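Ticona reopens with 133 seats and one working armrest
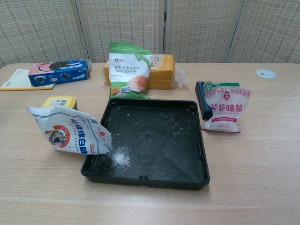
The Ticona, Vutholm's only movie house, will start showing films again in February after a winter spent arguing with its own boiler. The first picture up is Brenel, a slow Norwegian drama about a ferry pilot who stops speaking to his brother over a fence. It runs almost 133 minutes, and the fence is in most of them.

Mahtab Bahrami, who picks the films, has been trying to book it ever since it played the festivals. "People here like a story where the weather is worse than ours," she said. Her last choice, a silent comedy with live accordion, drew 50 people, several of whom had come for the accordion.

Four films are on the spring program. After Brenel come a heist movie from 2000 in which every phone has an antenna, a documentary on lighthouse paint, and Atent, a science fiction picture the program describes as "loud." Patrons who sat through the previous loud one will remember the left speaker, which has been replaced. The right speaker is said to be next.

Doors open at 6:30 p.m. and the feature starts at 7, or when the projector is ready. Tickets are sold at the window, cash or card, though the card reader prefers cash. Popcorn is back, at the old price and in a smaller bag.

The armrest is in row F. Regulars are asked to take turns.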